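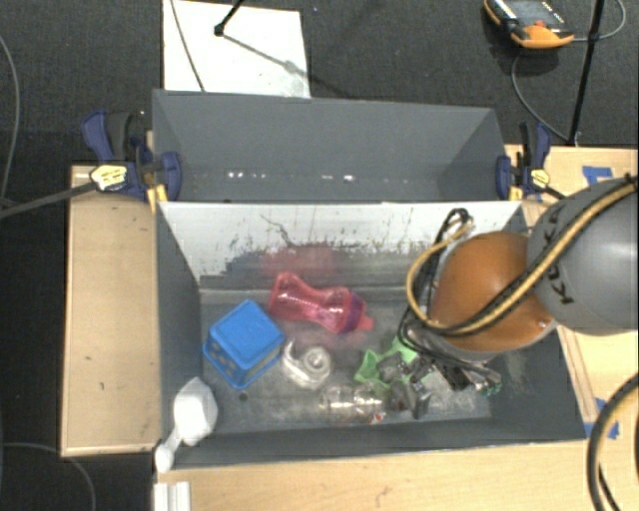
The picking cell, front bin with the household set, rear bin behind.

Worora software catch-up, 19 February 2018
Present: Hae-won Baek, Taha Ragab, Kanchan Gautam, Nia Hopkin, and me (Meirion Gethin) on minutes
Apologies: none

My turn on minutes again, so you get them the way I talk. If I've put words in your mouth, tell me and I'll fix it.

1. Last meeting's actions
Kanchan's logging change is merged. Taha's isn't, and he'd like it recorded that he was waiting on a review from me. Fair enough – I'll do it tomorrow morning. The shared calendar for the cell is working and people are mostly using it.

2. Perception
Hae-won took us through the new segmentation model. She ran it over the 231 labelled bin views and it's much better on anything solid and coloured. The pink bottle and the blue container come out clean nearly every time now. Clear plastic is still where we fall over. The clear jar gets split into two or three pieces depending on where the highlights land, and the tape roll comes back as a nice round core with no dispenser around it, so the grasp planner goes for the core and ignores the rest.

Nia asked whether the state of the bin wall matters. Hae-won reckons it does, a bit. The whitish, peeled area on the far wall of the front bin was picked up as an object in 26 of the views. We talked about repainting versus masking. I was all for repainting (I like an excuse to buy paint!) but the others pointed out that a customer's bins will be just as scuffed, and we'd be training ourselves into a corner. So we're masking the walls from the bin model for now, and Hae-won will add more scuffed-wall views to the training set.

3. Grasp planning
Taha has the new scoring in Ovo. It now looks at how much room the fingers have on the way in as well as at the final pose, which should help with things lying close to the wall. He also wants a proper rule for long items that stick out over the rim, like the white scoop in the front corner. At the moment the planner clips the cloud at the rim, so it sees the head and has no idea there's a handle. Kanchan suggested growing the crop box on the near side only. Taha thinks that brings the clamps and the wood into the cloud and he'd sooner stitch the handle back on after segmentation. We went back and forth on this for far too long and agreed he'd try Kanchan's way first, seeing it's a one-line change.

4. Motion and cables
Kanchan has been looking at joint limits on the wrist. The planner is happy to pick a solution that winds the last joint right round when there's a perfectly good one next door, and with the cable loops we've got around the joint none of us like that. She's adding a cost for total wrist rotation and a hard limit that carries over between picks – at the moment each plan starts fresh and forgets what the last one did. Nia asked if it would slow planning down. Kanchan says a little, and she'll bring timings next week.

The bar clamps at the bin ends also need to go into the collision model. They're in Prydderch as one fat box each, which blocks a fair few good approaches to the corners. I said I'd measure them up and make better shapes.

5. Tooling
Nia's replay viewer can now step through a pick with the point cloud, the chosen grasp and the joint plot side by side. Everyone was very pleased with it. Requests: a jump-to-next-failure key (Hae-won), a dark background (Taha), and remembering the window size (me, and I will keep asking). She's also found that logs recorded before November don't load. We decided not to bother converting them.

6. Next test run
We'll do 100 picks with the old scoring and 100 with the new, same item set, front bin to rear bin. Pick failures get labelled as perception, planning or grip, and if you can't decide, put it down as unsure and leave a note. Please don't tweak settings halfway through. The Brovotano demo is after that and we'll pick the version to show once we've seen the results.

Actions
Hae-won – wall mask, and more scuffed-wall views
Taha – crop box change, then the write-up on scoring
Kanchan – wrist cost and timings
Nia – next-failure key and window size
Meirion – Taha's review, clamp shapes, book the cell

Next meeting same time next week. We finished at 2 and Taha is on minutes.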